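Robot club: what we do after 4 (a quick guide for new joiners)

Hi! So you want to know what our club is up to. Quick version. We're teaching a robot to get through a door. Not a real robot, a pretend one, it lives inside the computer in a made up house called Loltden. If it crashes into a wall nothing breaks. Handy.

Doors are easy for you. Hand out, grab, push, done. A robot has to work out every bit of that. Where's the handle? Which way does it turn? Is my hand open?

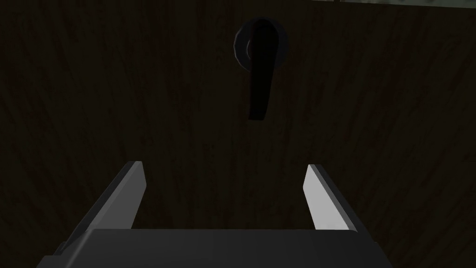

Why don't we just use a real robot?

Real ones cost loads and they're heavy. In the computer we can try the same door 100 times before tea and start agian whenever we like.

The hand is called a gripper. It has 2 fingers, no thumb. To grab something the fingers move together, to let go they move apart. Thats all it does! The clever part is getting it to the right spot first.

Our team is called Bavberg (don't ask, we voted). Soledad Doucet runs the club and she makes us write each step on paper before anyone touches a keyboard. Move forward. Stop. Open fingers. Reach. Close. Miss one out and the robot does something daft.
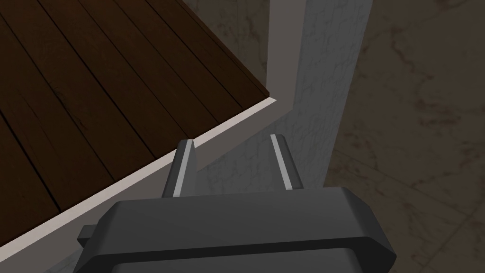 Next job is steering. The robot needs to know how wide it is, arms and all, or it gets stuck on corners. We tell it to go slow near edges. Slow is fine, there's no prize for speed in the August contest, you get points for getting through without a bump. 700 points is a full score. Our best so far... less than that. 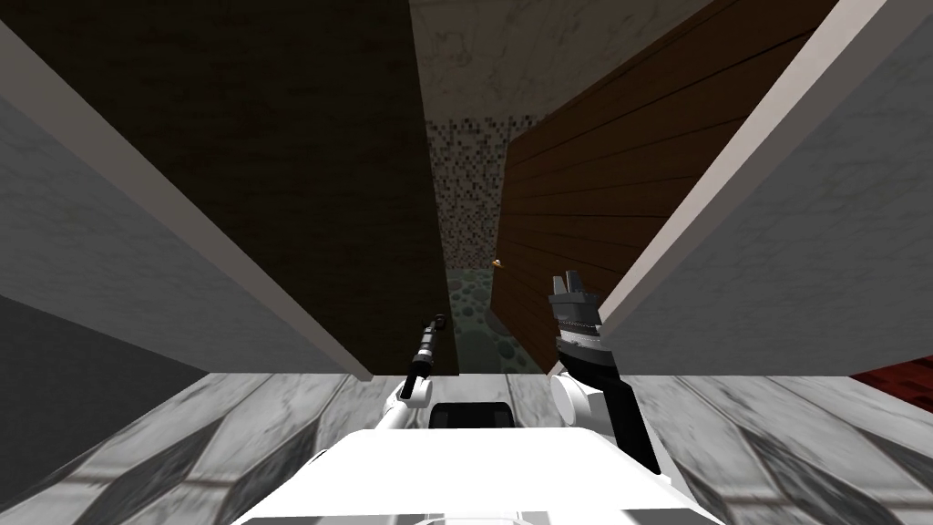 Two arms, one narrow gap to get through.

Want to join? You have to be under 16. Bring a pencil and a snack.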